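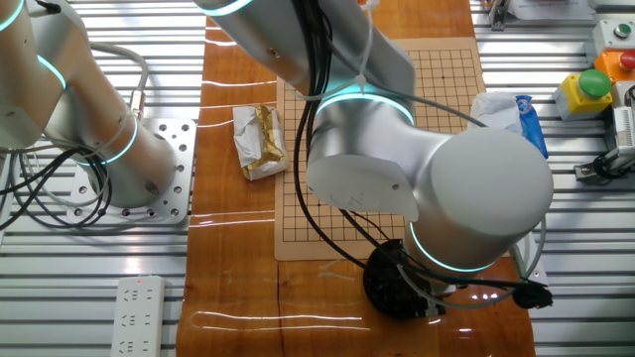 Do you need to be an experienced diver to enjoy a week on a liveaboard boat?

It depends on the route. For the southern reefs near Narnarlow, a basic certificate and a calm head are enough. For the outer walls at Usau, where the current is strong and the bottom is very far below you, I would wait until you have more dives in your logbook.

I get this question by email more than any other, so I decided to answer it with the long version of my own trip. I went in August, on a boat called the Foley, for a week. English is my third language and I write slowly, so please be patient with me if some sentence is a little strange.

I did not choose the Foley for a special reason. She was the boat that had a free bunk in the week when I had my vacation. The other boat on the same route was cheaper, but it left from Flumham, and to reach Flumham I would have had to take one more bus and sleep one more night in a hotel. When I added everything together, the difference was too small to think about.

The boat leaves in the evening, after dinner. The crossing to the first reef takes all night, and I must tell you that it was the hardest part of the whole week. The wind was from the side and my cabin was in the front, low down, where you hear every wave hit the hull. I took a seasickness tablet after I already felt bad. Please take it before. The crew told us this at the safety talk, and I thought that they were talking to other people.

If you can choose your cabin, ask for one in the middle of the boat. The cabins at the front have a bigger bed and look better on the website, but at two in the morning I did not care about the size of my bed.

In the morning everything was different. The engine had stopped, the water was flat, and I could smell coffee and toast. We had anchored behind the reef at Narnarlow. The check dive is very simple: you go down the line, you take your mask off and put it back on, you show that you can stay at one depth without using your hands, and then you are free to swim with your group. I had not been in the water for more than a year and I used far too much weight. I sank like a bag of stones and had to fill my vest with air to stay off the sand. After this dive I took off 2 kilos and my week became much nicer.

About the weight – I think many people who dive once a year have this problem. At home I dive in a thick suit in a cold lake, and I simply asked for the same number that I always use. In warm water with a thin suit you need much less. Write down your number for each kind of suit. Now I have it on a piece of tape inside the lid of my box.

A normal day on the Foley goes like this. You wake up early, eat something small, and do the first dive before the real breakfast. Then you eat a lot. Then there is another dive, and lunch, and a rest, and the afternoon dive, and for those who want it, a night dive. Between these things you sleep or you look at the water. I brought two thick novels and finished none of them.

I skipped the night dive on the first evening because I was still tired from the crossing. On the second evening I went, and I was nervous on the platform. The water looks completely black from above. But when you are under it, you have your own small circle of light, and you look more carefully than you do in the day. I saw a sleeping parrotfish, and shrimps with eyes that shone red in my light, and a very large snail that was going somewhere with great determination. I stayed close to the guide all the time and I am not ashamed of it.

From Narnarlow the boat goes north to Usau, and this is the part that people pay for. The wall begins close to the surface, full of soft corals and small orange fish, and then it goes straight down. The captain said in the briefing that the bottom there is at 1,069 meters. I had been fine until he said it. When I swam over the edge for the first time, my stomach did the same thing that it does in a fast elevator. It is a strange feeling, because you know that you float and cannot fall.

The current at Usau comes and goes with the tide, and the guides put one person in the water to check it before each dive. On one morning it was too strong and they canceled the dive. Some guests were angry. I was a little relieved, to say the truth, and I ate a second breakfast. In the afternoon it was slow and we drifted along the wall with gray reef sharks below us. They did not show any interest in us. I had imagined that I would be afraid of them, but the deep water bothered me much more than the sharks did.

Now some practical things, since people ask.

Bring your own mask, even if you rent everything else. A rented mask that leaks a little is not a problem for one dive, but it is a big one when you dive four times a day.

Bring ear drops. By the middle of the week half of the boat was complaining about their ears. Rinse with fresh water after every dive and dry your ears well.

Bring a light jacket with a hood. I had packed only for hot weather, and with wet hair and wind on the upper deck I was cold every evening.

The tablets for the stomach you can buy at the pharmacy near the harbor, but it closes at noon, so do not leave it for the last minute.

About money: I put aside 2,000 dollars for the trip, not counting the flight, and I came home with a little of it left. The reef fee was not in the price of the cabin and had to be paid in cash on board. The rental of the equipment was also separate. Tips are in an envelope at the end, and you decide yourself how much.

There is no phone signal after the first night. The boat has a satellite connection for the crew, and you can send a short message if it is really necessary. I told my family in advance that I would be silent for a week.

On the last day you do not dive, so that you can fly safely. The boat goes back slowly along the coast, the suits hang on the rail, and everybody tries to write their logbook from memory. Mine has two dives with the same name and I still do not know which one is wrong.

If you have a question about the Foley or about the cabins, write it in the comments. I answer usually in the evening.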